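Sasura condition words

A small table of words people use to describe the condition of second-hand goods, with the grade each word was given by readers. Read the limits before you use it. I have seen enough word lists passed off as measurements to be wary of my own.

What is in it

One row per phrase. The phrases come from the written ads on three resale boards, Clevier, Aubert and Muretti, and cover tools, kitchenware, bikes and shed fittings. Clothing was left out, as sellers there have a language of their own and I don't trust my ear for it.

Columns

phrase - the words as typed, lower case, spelling mistakes kept
board - clevier, aubert or muretti
category - the seller's own choice, often wrong
grade - 1 (ruined) to 5 (new), the middle of the readers' answers
spread - gap between the highest and lowest answer
note - free text, mostly blank

How the grades were made

Each phrase went to a few readers with no price and no photo. Phrases with a spread of 3 or more are still in the file. I was told to drop them as noise. I don't believe they are noise - "good for its age" really does mean opposite things to different people, and a tidy file would hide that.

Sellers on Muretti have to pick a condition from a menu before they can write anything, and many then repeat the menu word. Almost 30 per cent of the Muretti rows are like this. They tell you about the menu and very little about the goods. Filter on the note "menu echo" if you want them gone.

What it can't do

It can't tell you whether a seller was honest. Please don't build a "trust score" on it. The grades record what a reader pictured, and no one checked the item.
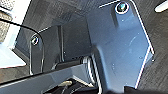
Wear words are the weakest part of the table. "Marked", "scuffed", "used" and "some wear" all sit near the middle, and I doubt the order they fall in means much. Take a blue-grey metal plate with faint pale scuffs and small specks over a matte face, and a bright ring around the screw head near the top. I would write "light marks" and feel I had been fair. A fussier seller might put "scuffed all over", and a buyer would expect something far worse. Colour and finish change the wording too, but the table has no column for either.

Known problems

"As new" and "like new" were merged in the first version. They are split again now, and the grades differ slightly. I wouldn't read anything into it.

Some Aubert ads were posted in French and translated by the board. Those rows are marked "translated" in the note column where I could tell.

Changes

Spread column added. Duplicate bike rows removed. Category spellings left alone.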